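桌面机械臂套件该不该按“抓取成功率”来卖

Farketti 的桌面套件到我手上之前，我已经看过两遍宣传页。页面最上方是一个很大的数字：成功抓取率。往下是臂展、负载、重复定位精度，再往下才是夹爪和腕部相机。我认为这个顺序是反的。对买来做桌面操作的人来说，最先应该讲清楚的是夹爪和腕部相机，成功率应该放到最后，而且要附上测试用的物品清单。

先说价格。套件标价4000欧元，包含机械臂、两指夹爪、腕部相机、控制盒和一年的软件授权。同一档位里，Senar 的产品便宜一些，但相机要另配，标定也要自己做。Sasaki 的做工更好，软件却只开放一部分接口。Farketti 夹在中间，卖点是开箱就能用。这一点基本属实，我和 Corentin Rey 用了一个下午完成安装，说明书里有两处接线图和实物对不上，其余没有大问题。

问题出在怎么评价它。随机附带的测试件是一组泡沫方块和圆柱，颜色鲜明，边角规整，重量一致。拿这些东西测，几乎任何一台同类产品都能得到漂亮的成绩。我们照着厂家的流程做了176次，成功168次，和宣传页上的说法相符。我不怀疑这个数字，我怀疑的是它对买家有什么用。没有人花4000欧元去搬泡沫方块。

所以我们换成了厨房用品和玩具，都是随处能买到的东西，直接摆在白色桌面上。小锅带一个短柄，锅铲平放，铲头上有成排的小圆孔，手柄是橙色塑料。 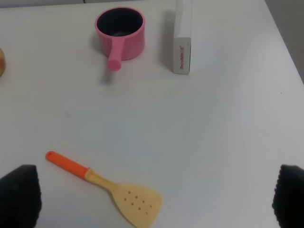 锅铲这类扁平的工具对两指夹爪一直不友好。它贴着桌面，手指必须下得很低，又不能碰到桌子。Farketti 的默认高度余量留得偏大，夹空的情况比较多。把余量调小之后好了不少，但这个参数藏在第三级菜单里，中文界面里的译名也不准确，第一次用的人很难想到要改它。锅的情况又不一样，夹锅柄和夹锅沿是两种完全不同的做法，软件默认只给一个抓取点，用户想指定另一个，就得自己写脚本。

有人会说，这是软件问题，以后更新就行。我不太同意。产品是按现在的样子收钱的，评测也应该按现在的样子写。Albane Lecomte 在 Braltby 负责教学实验室的采购，她跟我讲过一个很实际的标准：学生第一周能不能不找老师，自己把一件没见过的东西拿起来再放下。按这个标准，泡沫方块的成绩没有参考价值，菜单层级倒是很有参考价值。

腕部相机是这套产品里我最满意的部分。视角够宽，两根手指都能留在画面里，操作的人随时知道夹爪张开了多少。这比固定在支架上的外部相机直观得多，后者常常被机械臂自己挡住。缺点也有：离物体近，高一点的东西容易伸出画面，只看得到一部分。厂家应该在说明书里写明工作距离，而不是让用户自己试。

透明物体是另一个值得单独说的项目。厂家的宣传页没有提透明物体，客服的答复是“支持常见容器”。这句话没有什么信息量。空的和装水的瓶子是两回事，有标签和没标签的瓶子也是两回事。瓶盖不透明，标签不透明，瓶肩却是透明的，透过底部还能直接看到桌面，识别算法究竟依靠哪一部分来判断位置，用户有权知道。

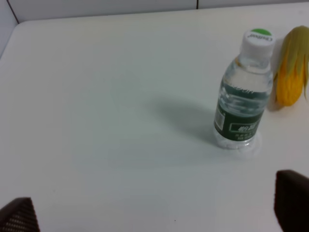 我们在这一项上一共做了53次，没有把结果折算成百分比，原因是摆放位置和光线每次都有变化，算出来的数字看着精确，拿来和别家比却不公平。能说的只有倾向：瓶子单独放着时，定位比较稳定；旁边有东西挨着时，软件有时会把两个物体的轮廓连在一起，给出的抓取点偏向一侧。遇到这种情况，手动框选可以解决，多花十几秒。做演示无所谓，要连续跑几个小时的任务就得考虑了。

还有夹爪的手指。指面带纹理，夹瓶身不容易打滑，这个选择是对的。但手指偏厚，物品之间的空隙一窄就伸不进去。Senar 有一套薄手指可以替换，Farketti 目前没有。Toon Van Wijk 自己用打印件做过一副，能用，就是寿命短，换起来要重新标定。如果厂家愿意出一套原厂的薄手指，哪怕单独收费，我也会建议学校一起买。

写到这里，需要说明我并不反对厂家公布成功率。数字总比形容词好。我的意见是，公布成功率的同时要公布三样东西：用了哪些物品，怎么摆的，失败之后算不算重试。宣传页上一样也没有。客服回复得倒是很快，说测试件就是随机附带的那一套，单次失败后允许重试一次。后面这半句应该印在数字旁边，字号不要太小。

Hugo Bouvier 看过我的初稿，认为我对一款入门产品太苛刻。他的理由是同价位的东西都这样宣传，只批评一家不公平。这话有道理，Senar 和 Sasaki 的页面我也重新看了，确实没有好到哪里去。不过三家都这样做，买家的处境并没有改善，最后还是要自己花时间去测，而小实验室最缺的正是时间。

至于值不值得买，我的看法是：如果用途是教学，有人能在开头几天把参数调好，Farketti 可以买，安装省事，腕部相机好用，维修件也能单独订。如果要处理的物品扁平、透明或者摆得很密，应该先向代理商借一台，带上自己的东西去试。我们联系的代理商同意借用两周，押金可退，运费自付。借之前最好把要试的物品列成单子发过去，对方也会提前告诉你哪些他们已经知道不行。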